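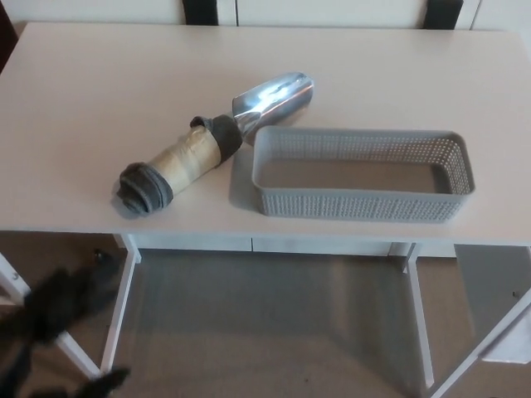
Trowel handle giving me blisters, is tape a respectable fix?

Posted by Drarkirthorpe

I have a metal garden trowel that cuts like a dream and a handle that fights back. After 16 bulbs my palm was raw, so I wrapped the grip in beige tape and rolled gray knit fabric around both ends. It looks like it's recovering from surgery. My household refuses to be seen near it.

Two things. Will the tape hold up outdoors or turn to goo by September? And where do you keep a trowel so padded that it won't fit on the hook it used to hang from? I have been using a gray plastic basket, but the handle has opinions about that.

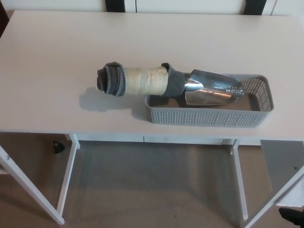

Blade in the basket, handle out over the rim.

Daneshvar

If it's plain masking tape, it won't love wet soil. I did 3 layers on a hand fork and it came off in one piece like a banana peel. Cloth athletic tape lasted me 2 seasons. Start at the blade end, overlap each turn by half, and keep the fabric off the blade itself or you'll be washing mud out of it forever.

The knit cuffs are fine as long as you take them off to dry. Damp fabric against a metal neck is how you get rust, and then you'll have a whole new thread to start.

Basket is good. Holes let the dirt out. They let it out onto whatever is underneath, so put down newspaper.

Tinano_7

just buy gloves

Drosemari

Gloves are the sensible answer, so I'll skip it. Foam pipe insulation, the kind with a slit down the side. Cut it to length, snap it over the handle, tape the ends. Ugly, but you've already made peace with ugly.

Leaving the handle out over the side is what I do too. Blade down in the basket, grip where you can grab it. Mine gets knocked off the bench now and then, and I blame the cat.

Last updated 1/13/18

We use cookies to remember your login. By continuing to browse you accept this.

Contact us | Copyright and terms | Back to top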